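4.2 Gripper Setup and Pad Maintenance

The hand-held units used for the household cleanup tasks share one mechanical layout. Two fingers are driven through a pivoting linkage, and each finger carries a replaceable textured pad at its tip. The wrist-view camera is fixed to the housing, so the position of the pads in the image depends only on the opening width and on the condition of the joints. Any play in the linkage therefore appears twice in the recorded data: as an error in measured width and as a lateral shift of the pad in the image. Before each session the operator closes the fingers fully, records the width reading as zero, opens them to the mechanical stop, and records the second reading. A unit passes if both values match those stored at assembly. Units that fail are taken out of use until the pivot screws have been inspected.

Thin, crumpled waste sets the tightest requirement on pad alignment. A foil blister strip offers little material for the pads to compress, and its torn cavities leave an uneven surface. If one pad is seated lower than the other, the strip rotates about the contact point as the fingers are raised.
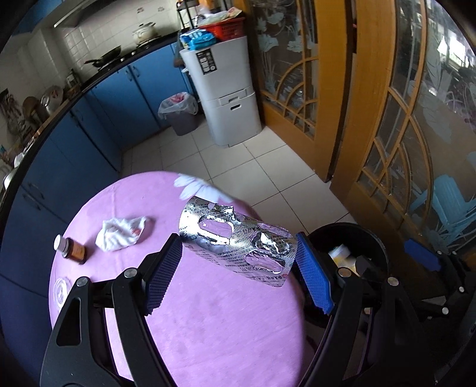

Photo: Vesow project, Jestwood kitchen site

Pads are seated by hand and checked against a flat gauge. The raised grid must be free of lint and adhesive residue, both of which reduce friction on foil more than on paper. We clean the pads with a dry nylon brush after every 40 grasps and with a damp cloth at the end of the session. Solvents were discontinued after an early set of pads hardened along the edges. A pad is replaced when the grid is worn smooth at any corner, or when it can be shifted in its seat with light thumb pressure.

Over the collection period we logged 1451 grasp-and-discard episodes, of which 801 involved film, foil or tissue. Eight pads were replaced, all for edge wear. No finger or linkage part was replaced, although pivot screws were retightened on two units.

Release behavior is checked separately. Light packaging film can cling to a pad after the fingers have opened, and the episode is then labeled with a release time that precedes the actual drop.
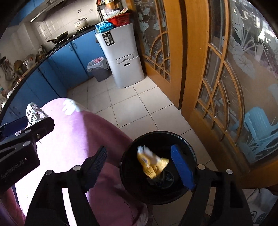 To limit this error, the opening command is held until the width reading has remained at its upper value for a fixed interval, and the release label is placed at the end of that interval. Clinging became more frequent in dry weather. Wiping the pads with the damp cloth between episodes reduced it, at the cost of a short pause while the surface dried.

When two units are worked in the same space, each must also be visible to the other without ambiguity. Width zeroing is carried out one unit at a time, and the Løken mounts are tightened to the same torque on both housings so that neither camera tilts under load. Clocks are then synchronized through the Nemura logger. A difference in clock offset between the start and end of a session is corrected linearly; sessions with a step change are discarded.

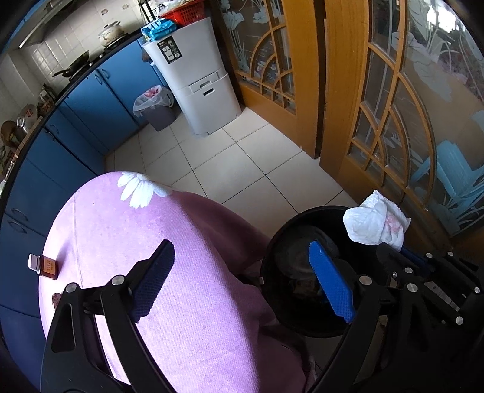 Figure 7. Crumpled white wad held by a second gripper over the rim of the floor bin, seen from the first unit.

Soft items such as these are gripped at reduced closing force. Full force gives no benefit in retention and presses fibers into the pad grid, which shortens the interval between cleanings. The reduced setting is stored with the unit profile and is verified after any pad change, as a newly fitted pad is slightly thicker than a worn one and shifts the zero reading.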